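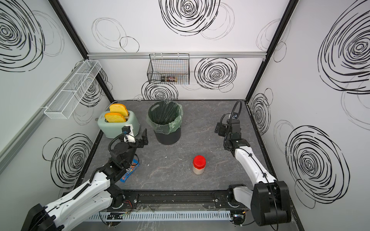 Two Arms and a Toaster: questions I keep getting

Last updated 2020-02-24

What is this thing?

It's a pair of robot arms in a walled-in cell that I've been building at Histness, the shared workshop where I rent a bench. The project is called Zuka. The long-term goal is breakfast. The short-term goal is getting one arm to hand something to the other without me reaching for the power switch!

Did you build it alone?

Oh no. Tsz-kin Hsiao did nearly all the wiring, and Pin-yu Chow wrote the first version of the control code (I've since made it worse and am slowly making it better again). I do the mechanical stuff and the emails.

Why are the walls covered in spirals?

Because I like them. I'd been staring at plain white panels for weeks, so I got a fat black marker and went for it. Some people ask if they're markers for the cameras to track. They're not, though I did have to check they weren't confusing anything.

Is the bread real?

No, it's toy bread. I tried real sliced bread early on and it squashed, tore and went stale over a weekend. Toy slices keep their shape, so when a grab goes wrong I know to look at my code. I'll go back to the real stuff once the arms have better manners.

How are the arms mounted?

Both bases bolt to one black rail along the front edge of the table. I started with each arm on its own clamp and they crept out of line all the time, which meant redoing the calibration. Go with one rail from day one if you can. Ours is bolted down hard and I leave it alone.

What's with the cameras on the wrists?

Each arm carries a small one so it gets a close look at whatever the gripper is going for. The cable is the annoying part. It has to have enough slack for the wrist to turn all the way, so you end up with a big loop sticking up in the air. Tsz-kin wants to route it properly in April — we'll see.

How many runs have you done?

My log says 1438, and that includes all the silly ones. The longest stretch without a stop was 246.

Can it open the peanut butter?

Not yet. One arm has to hold the jar while the other turns the lid, and right now the jar just spins. Pin-yu thinks softer finger pads will fix it. I think we need to squeeze harder. We're trying the pads first.

Do you ever clean the table?

I do! Crumbs come with the subject, though. I give it a wipe before any run I plan to keep.

Can I come and see it?

Sure, as long as you're OK with standing back while it moves. Write to me through the Histness front desk and say which evening suits you. If you want the wiring notes, ask for those too — Tsz-kin has them in a 13-page file and is happy to share.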